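Three weeks with the Binix two-arm kit
2022-01-20
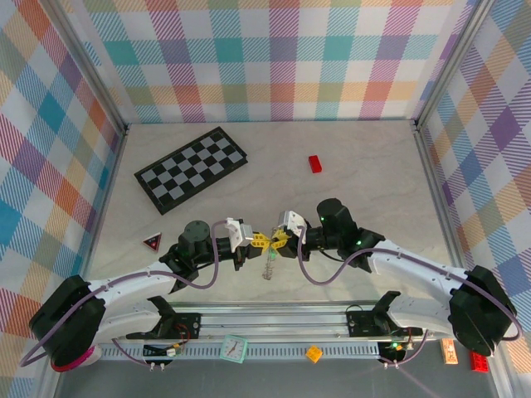
I've had the Binix bench kit since the start of January and I've been itching to write it up, so apologies if this runs on a bit! It's a pair of small arms that share one rail, sold as a set with the software, and I paid for mine like anybody else. I'd looked hard at the Nolo single arm before that, and it's a lovely thing, but I wanted two hands. The job I care about most is passing small parts from one side to the other, and springs are my favorite test because they swing about underneath while the yellow fingers come together up top. You have to bring both grippers in close on something tiny, and when it goes right I still grin like a kid.

Setup took me an evening. The manual is 124 pages (I read maybe a third of it) and the part on homing the joints is very good, with clear drawings. The part on cables is thin. Give each arm plenty of slack in its loop before you run anything fast – I had mine too tight the first night and the wrist stopped short every time.

The software keeps a running total of moves, and mine stood at 3673 this morning. In all that I've had 3 faults, every one of them cleared by a restart. The hand-guided teaching mode is the best bit by far. You move the arm, press save, move it again, and it plays the whole thing back at 60 percent speed until you tell it otherwise.

What I don't love: the fans whine, and the finger pads are sold only in full sets, so one torn pad means buying the lot. The app also forgets my window layout whenever I close it, which drives me up the wall.

Next up is chess pieces. I want one arm to pick up a knight and the other to set it down facing the right way, and I've already got the grip settings half worked out.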